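Lirdale Playhouse - Concession and Last-Minute Ticketing Pilot
Progress report to Weltbridge, second period
Prepared by Rhodri Meredith, box office systems
December 16, 2020

1. Position at the end of the period

The pilot remains within budget. Two of the three work packages are complete. The third, the weekly ticket draw, has been built and tested but has not run with the public, as the main house has been closed for most of the period. All results below come from the studio, where distanced seating gives a capacity of 74.

2. Returned seats

Before the pilot, a returned seat went back on sale at full price and had to be released by hand. Since the change made by Derkia, a return is placed on sale automatically at the reduced rate once the performance is less than 24 hours away. The rule applies per performance and can be switched off by the duty manager.

Over the period 721 tickets were sold in the studio, of which 124 were returned seats sold at the reduced rate. We do not have a reliable figure for the same months last year, because the old system recorded a resold return as a new sale. Els Dewulf has asked Derkia whether the older records can be separated. The answer so far is that they can be for card sales only.

One fault is outstanding. Where a party booking is returned in part, the remaining seats lose their access notes. Staff are checking these by hand until the fix is delivered.

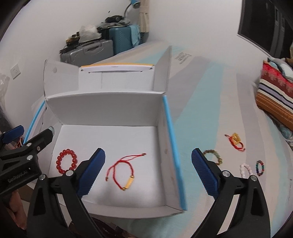
3. Concession proof

Under-26 and jobseeker concessions are now checked once, at registration, and held on the customer's account for 12 months. Berkay Çetinkaya wrote the guidance for front of house staff and trained the evening team in two sessions. Queue times at collection have not been measured, and we propose to drop this measure from the plan while collection is by timed slot.

Leemans, who print our season brochure, were sent the new concession wording too late for the autumn edition. The brochure therefore carries the old terms. We are honouring both.

4. Weekly draw

The draw offers 30 seats per week at a flat price. Entry closes at noon, winners are told by text message and have three hours to pay. Unclaimed seats pass to a reserve list. Essam Alaoui ran four test draws with staff accounts. The third test sent two messages to each reserve - the cause was a timer setting, since corrected.

5. Spending and request

Software costs are as forecast. Training came in slightly under, and the printing line is unspent. We ask Weltbridge to agree that the printing money be carried into the next period and that the start of the draw be moved to the first full week of main house performances, whenever that falls.

Rianne Van Leeuwen will send the ledger extract separately.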